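5 Montage des Wandregals Sondis 2191

5.1 Voraussetzungen

Das Regal ist für die Befestigung an Mauerwerk und Beton ausgelegt. Für Gipskarton, Lehmputz und Porenbeton sind die mitgelieferten Dübel nicht zugelassen. Geeignetes Befestigungsmaterial ist im Fachhandel zu beziehen.

Für die Montage sind 2 Personen erforderlich.

VORSICHT: Vor dem Bohren den Verlauf von Strom-, Gas- und Wasserleitungen mit einem Ortungsgerät prüfen.

5.2 Wandschienen anbringen

1. Oberkante der Schienen bei 1680 mm über dem fertigen Fußboden anzeichnen.
2. Linke Schiene anlegen, mit der Wasserwaage ausrichten und das oberste Bohrloch markieren.
3. Loch bohren, Bohrmehl absaugen, Dübel bündig einsetzen.
4. Schiene mit der obersten Schraube anheften. Schraube noch nicht festziehen.
5. Schiene auspendeln lassen, die übrigen Bohrlöcher markieren und bohren.
6. Alle Schrauben über Kreuz festziehen.
7. Rechte Schiene mit der Abstandslehre aus Beutel B ausrichten und ebenso montieren.

Hinweis: Die Abstandslehre wird für Abschnitt 5.3 nochmals benötigt und ist erst danach zu entsorgen.

5.3 Konsolen und Böden einhängen

1. Konsolen von oben in die Schlitze einführen und bis zum hörbaren Einrasten nach unten drücken.
2. Prüfen, ob linke und rechte Konsole auf gleicher Höhe sitzen.
3. Boden auflegen, Anschlagkante zur Wand.
4. Sicherungsstifte von unten einschieben.

Die zulässige Belastung beträgt 12 kg je Boden bei gleichmäßig verteilter Last. Lose Kleinteile sind in Körben oder Beuteln aufzubewahren.
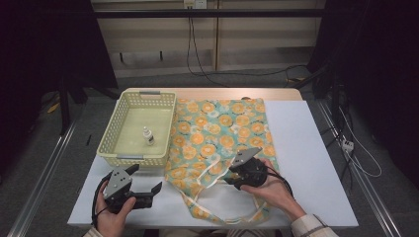
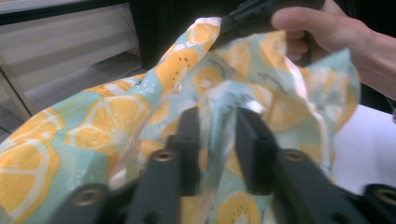
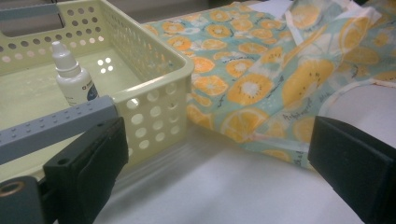

Rautiainen | Abteilung Technische Dokumentation

5.4 Hakenleiste (Zubehör)

Die Hakenleiste wird an der Vorderkante des untersten Bodens verschraubt. Sie ist nicht für Böden aus der Serie Privuvwood vorgebohrt; bei diesen ist die beiliegende Bohrschablone zu verwenden.

1. Boden entlasten und Sicherungsstifte entfernen.
2. Boden abnehmen und mit der Unterseite nach oben auf eine weiche Unterlage legen.
3. Leiste bündig zur Vorderkante ansetzen und von Hand verschrauben. Keinen Schlagschrauber verwenden.
4. Boden wieder einhängen und gemäß 5.3 sichern.

Die Last an der Hakenleiste ist auf die zulässige Bodenlast anzurechnen.

5.5 Prüfung nach der Montage

Schrauben der Wandschienen nach der ersten Woche nachziehen. Danach genügt eine jährliche Sichtprüfung der Konsolen und Stifte. Verformte Konsolen sind paarweise zu ersetzen.

VORSICHT: Boden nicht als Trittfläche oder Aufstiegshilfe benutzen.

5.6 Reinigung

Oberflächen mit einem feuchten Tuch abwischen und trocknen. Lösemittel und Scheuermilch greifen die Beschichtung an. Zur Pflege der Kanten siehe Abschnitt 7.

Stand: 11.02.2018
Bearbeitung: Helmi Laitinen
Freigabe: Joonas Salminen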